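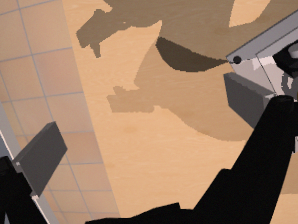 小型出口企业第一次参加境外展会,主要的困难在哪里?

主要在展前准备。我们接触到的企业大多把预算花在展位和布展上,对买家名单、样品清关和报价单的准备时间估计不足,等到开展前两周才发现文件不齐。

一、课题背景

本报告是国际贸易实务课程的小组作业,题目为“小型企业参加境外贸易展会的成本与收效”。小组共4人,从九月开始收集资料,十二月完成初稿。调查对象是在Skirnley贸易展上设有展位的小型出口企业,产品以加工食品、护肤品和家居用品为主。

选这个题目,是因为课堂上讲过出口促进政策,但教材对企业自己要付多少钱、要花多少时间写得很少。

二、调查方法

我们向参展企业发出问卷100份,收回有效问卷66份。问卷分为费用、人员、展前联系和展后跟进几个部分,全部为选择题和简短填空。另外对2家企业做了电话访谈,一家是做果干的Zasik,一家是做手工皂的Skorar。访谈每次不到一小时,由两名组员负责提问,另外两名记录整理。

问卷最初用英文写成,试填后发现“展位费”一项有歧义,有的企业把搭建费也算在内。修改后我们把场地租金、搭建、运输、差旅分开列出,试填的答卷没有计入结果。

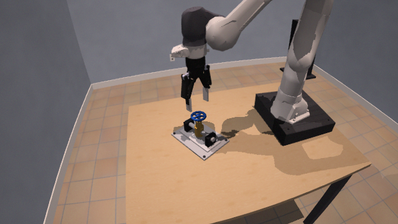 费用部分要求企业填写占总支出的比例,不填具体金额。这样做回收率较高,缺点是不同企业之间无法比较绝对数字,后面的分析也因此只谈结构。

三、主要结果

1. 费用结构。多数企业支出最大的一项是差旅和住宿,场地租金排在其后。参加国家联合展位的企业租金负担较轻,但展位位置和面积不能自己选。Zasik两种方式都用过,认为联合展位适合第一次参展,有了固定客户以后单独设展更方便谈价格。

2. 样品运输。食品类企业普遍提到清关问题。Zasik有一批样品因为标签没有当地语言的成分说明,在口岸多停了几天,开展当天展位上只有宣传册。护肤品企业遇到的情况类似,需要提前提交配方文件。

3. 展后跟进。展会上收到的名片很多,真正进入报价阶段的很少。Skorar的做法是当晚就把名片录入表格,写明对方问过哪种产品、要多大的量,回国后一周内发出第一封邮件。没有做记录的企业往往过了一个月才联系,对方多半不再回复。

4. 翻译。有几家企业临时在展馆外找翻译,效果不好,主要是翻译不熟悉付款方式和运输条款的说法。货代公司Eynon给参展客户提供一份双语术语表,用过的企业评价较好。 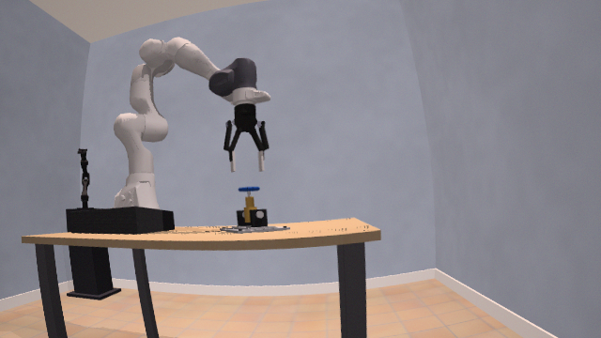
四、不足之处

样本来自同一个展会,不能代表其他地区和行业。没有收回的问卷中,可能有不少是参展效果较差的企业,结果或许偏乐观。成交情况由企业自己填写,我们没有核对合同或报关单。

汇率变动也没有考虑。问卷填写期间本币有过一次贬值,部分企业是按付款时的汇率计算,部分按填表时计算,比例上会有一些出入。

五、建议

首次参展的企业可以先申请联合展位,把省下的租金用于样品检测和标签翻译。样品文件应在订展位的同时开始准备。报价单至少写清离岸价、最小起订量、交货期和付款方式,并准备当地语言版本。

展位上最好保持两人,一人接待,一人记录。只能派一人的,可以用事先印好的登记表,由来访者自己勾选感兴趣的产品。

组织联合展位的机构可以在展前办一次单证说明会,时间放在发货之前。问卷最后的意见栏里,这一条被提到的次数最多。

附录一为问卷全文,附录二为访谈提纲。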